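Subject: Re: [enduro-list] Fuel numbers for the Rollow six hour
Date: May 2026

Hello all,

Thank you for the results sheet. I have one question on the fuel, and I answer the earlier message below.

> In April we burned more than planned in the second stint.
> Was it the driver change or the new map? Also, does anyone
> know if Woto will bring the same tires again?

I think it was the map. Our car did 946 km at Morken with the old one and we never had to stop early.

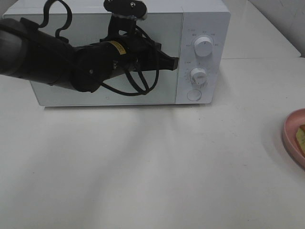 With the new map we were short by two laps, and the drivers were the same. So I would go back to the old one for Rollow, even if we lose a little speed on the straight.

About the tires, Woto wrote that the compound will be the same, but I have not seen it on paper.

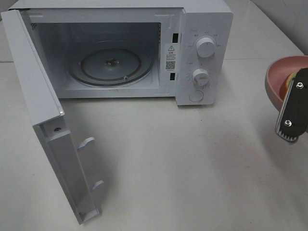 Beyene

The entry fee is now $1,238 for each car, and it must be paid before the draw for the garages. Please do not send it to the old account.

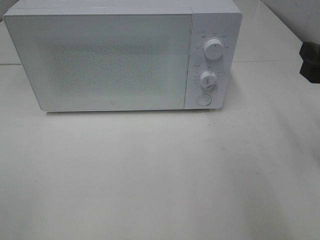
Microwave on the table, door closed

For the brakes I ask for your opinion. We changed the pads at 3,000 km and they still had some life. Is it safe to go longer, or is this a bad idea with the heavy braking at turn one?
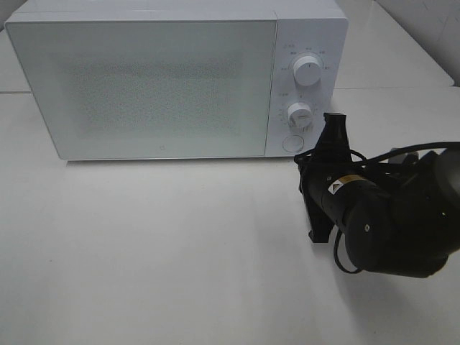

Still to decide before Rollow

- who drives the first stint
- old map or new map
- spare wheels, one set or two

Regards from the pit wall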